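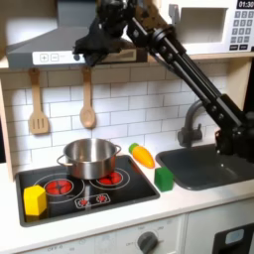

# Clutholm Kitchen Set

This is the working README for the recordings made on the toy kitchen bench at Clutholm, the contract catering company where most of us work. The set has 1239 episodes of one arm doing small kitchen jobs: moving a pot, putting food and blocks where they were asked for, clearing the counter by the sink. We're really happy with it, and we'd love for people outside the building to use it!

## Why a catering company has this

Our main kitchen sends out trays to schools and clinics, and the dullest part of the day is the return side — pots come back, get sorted, get stacked, go around again. Melina Alexiou ran that station for years and asked whether an arm could take the repeat lifting. The play kitchen was her idea too. It fits on a bench, the pieces are light, and a bad grasp costs you a carrot on the floor.

The arm at the bench doesn't do any production work. What we learn there goes into the plan for the return station, which Toivo Juntunen is drafting now.

## What's in it

- `episodes/` one folder per episode, with video, joint positions and gripper state
- `prompts.csv` the instruction for each episode, as the operator typed it
- `operators.csv` operator codes and shift (early or late), no names
- `notes/` free text from operators, lightly tidied

Props include a metal pot with two loop handles, a toy carrot, and colored blocks (yellow hexagonal, green cube). Prompts call the blocks all sorts of things. "Yellow nut" and "the cheese" are both the hexagonal one. We left these as typed, and we think they're one of the best parts of the set.

## Who recorded it

Seven people from the kitchen floor, all paid their normal rate, all during normal hours. None of them had driven an arm before. Despina Pappas wrote the two-page starter guide, and by the end she was training the others, which has become part of her job.

## What has changed at work

Two of the operators now split their week between the floor and the bench. They say their shoulders like it. They also say the floor feels short-handed on bench mornings, and they're right, so cover is now booked before bench time is. Oldřich Kuruc keeps that rota — talk to him before you plan a recording block.

People asked early on if the arm was there to replace them. The written agreement says no one loses hours over the return station, and it gets looked at again in December. A copy is pinned up by the lockers.

## Known problems

- Shiny pots confuse the depth estimate. Check before you trust it.
- Late-shift episodes are darker.
- Some prompts mention the sink when the operator meant the counter beside it.
- Almost everyone on the team is right-handed, and it may show in the paths they chose.

## Using it

Free for research and teaching. Please don't use the operator codes to compare how fast people work; that was a condition of recording. Questions and bug reports go to Styliani Tzavaras, who also has the loading script for the older folder layout.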